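Flikitora: a word list of household and village speech from the Ornia valley

Read me first, version 3

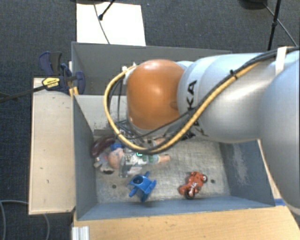

Flikitora began as a shoebox of paper slips kept by Milovan Gashi, who taught at the school in Altholm and liked to jot down any word his pupils used at home but not in class. He passed the box on to me one December and I have been typing it up in the evenings ever since, with a good deal of help and a great deal of tea.

What you get

The list holds 1,658 headwords in one plain text file, words.tsv, with tabs between the columns. A second file, sayings.tsv, has 285 proverbs and set phrases, most of them to do with weather, bread or other people's goats. Both are saved as UTF-8, so please check your spreadsheet hasn't mangled the accents before you write to me - it usually has.

Columns in words.tsv

id: a number that stays the same from one version to the next
word: the spelling on the slip, tidied only where Milovan had left a note asking for it
gloss: a short meaning in English
village: Altholm, Kelmendi or blank
heard_from: young, old or unknown
note: anything that wouldn't fit elsewhere, and some of these do ramble

Where the village is blank, the slip didn't say. I was tempted to guess from the handwriting and the neighbouring slips, and in version 1 I did, which Mirsad Karagiannis very kindly talked me out of. Those guesses have all been removed.

Spelling

There is no settled way of writing this speech, and families in Kelmendi will tell you quite firmly that the Altholm way is wrong. I've kept both where we had both. Long vowels are doubled. A final h is written only if the speaker sounded it, so you may find two entries that look like the same word, and quite often they are.

Known gaps

Farming and cookery are well covered, but there is very little on fishing or church matters. Verbs are given in one form only. Senad Babić has started on the plurals and has got as far as the letter D.

Using it

You may copy, print and share the list freely so long as you name Flikitora and don't charge for it. If you'd like to put it in a school book, do ask, as we would love to see a copy.

Corrections

Send the id, the old text and the new text, one correction to a line. Damir Nikolaidis looks after these and answers everything in the end, though he is slow during the plum harvest.

Changes in version 3

Village guesses removed. Sayings moved to their own file. The three entries for "ladle" are now joined under the oldest id.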